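Frame drops, clock drift, and a window that eats my exposure

01/07/2022

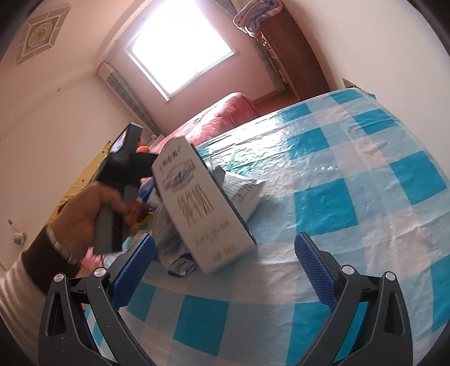
Milk carton on the checkered sheet, gripper open. The window at the back is almost pure white.

I have been rewriting the import step of Nunix, the small tool I use to turn gripper recordings into something a policy can train on. It reads the video, reads the motion log, lines the two up, and cuts everything into episodes. The old version worked fine on the desk recordings. It did not work on the bedroom set, and I spent most of a week finding out why.

The bedroom set has 741 episodes. The first pass through the importer rejected 13 of them with an error and accepted the rest. I would have been happy with that, except that when I played back the accepted ones with the pose track drawn on top, a lot of them were off. The fingers would close in the log before they closed in the video.

The cause was dull. The old importer assumed the video started at the same moment as the log and that both ran at a fixed rate from there. Over a short clip the error is small enough to ignore. Over a long one the video falls behind, and dropped frames make it worse, as the importer was counting frames and multiplying instead of reading the time stored with each one. The log is in milliseconds. I was dividing by 1000 in the reader and then dividing by 1000 again in a helper I had forgotten about, which only ran for files above a certain length. That was the 13.

What the new importer does:

It reads the timestamp of every frame and never counts frames to get a time.
It keeps all times as whole milliseconds until the last step.
It finds the offset between video and log by comparing finger motion in both, and writes that offset into the episode header.
It stops if the offset changes too much between the start and end of a clip, and says which clip.

For the finger motion I track the blue pads. They are the easiest thing to find in the view, one on each side, and their shape does not change much. I had tried a plain color threshold first. On the checkered sheet it fell apart at once, with turquoise squares landing in the mask next to the pads. Tightening the range lost the pads whenever the light shifted. I now crop to the two regions where the pads can be, and match on the edge of the pad as well as the color. The ridges on the pads help a little when they are sharp and do nothing when they are blurred.

Exposure is the other problem. With a bright window in the wide view, the camera meters for it or gives up on it, and the middle of the picture shifts in brightness from one frame to the next as the gripper turns. I tried normalizing the whole frame and it made things worse, because the blown-out part dragged the average around. Masking anything at full white before computing the average fixed most of that. I left the mask out of the training images themselves. It is only used for alignment.

Motion blur I have mostly left alone. The print on the carton smears when there is movement, and the carton is often tilted, so anything that depends on reading the label is a bad idea. The box detector I borrowed from my Ekum scripts does fine with the outline. It does less well with crumpled plastic packaging, and sometimes draws one large box around the carton and the pile together. I have not fixed this. For now those episodes get a flag called merged, and the trainer can skip them or not.

There was also a fisheye issue. The sheet pattern bends a lot near the corners, and I had been using calibration values from the Bramwell camera profile, which is for a different lens. Nothing complained, because the file format is the same. The profile name is now stored with the episode and checked on load. I should have done that at the start.

After the rewrite all 741 import. Playback looks right on the ones I have watched, and I have not watched all of them.

Next is the segment cutter, which still splits an episode in two if the fingers pause for too long over an object. I have a version on the Tirumholm branch that looks at wrist motion too, but it is slow and I want to profile it before merging. If you use the old importer, delete your cached offsets before you upgrade. The new one will read them without an error and they will be wrong.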